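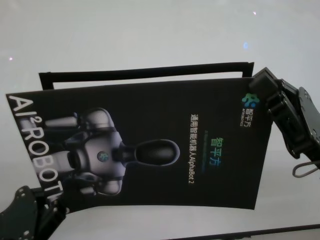

3.2 A capa como promessa

Figura 1. Brochura de capa preta, com o texto a correr na vertical.

A literatura sobre impressos promocionais parte quase sempre do princípio de que alguém os lê. O nosso corpus, reunido entre julho e dezembro nas feiras de Usgate e Baudry, aconselha prudência. Das 293 brochuras recolhidas, 200 foram encontradas em cadeiras, parapeitos e, num caso que preferimos não desenvolver, dentro de um vaso. As restantes foram-nos entregues em mão, com um sorriso que a metodologia não previa codificar.

Barbier, Nadège Barbier, a quem devemos a grelha de análise, distingue a capa que informa da capa que promete. A primeira traz um nome, um assunto, talvez uma morada. A segunda prefere o fundo escuro, uma figura de grande formato e uma confiança no futuro que o papel nem sempre acompanha. A capa preta da Figura 1, dominada por um robô humanoide branco e cinzento, cabe sem esforço na segunda categoria.

O preto merece uma nota. Os tipógrafos da Wevine, entrevistados para este estudo, associam-no ao luxo; os da Clototby, à gasta de tinta e às dedadas. Ambos têm razão - e ambos cobram o mesmo. Nas entrevistas, só quatro expositores souberam dizer quem escolhera a cor, e dois deles indicaram o mesmo cunhado.

Quanto ao texto interior, uns 17 exemplares usavam a palavra "solução" sem mencionar problema algum. Não os excluímos da amostra, embora a tentação tenha existido. A relação entre o peso da capa e a extensão do texto é tratada na secção 3.3, onde se discute também a dobra em sanfona, assunto sobre o qual os autores não chegaram a acordo.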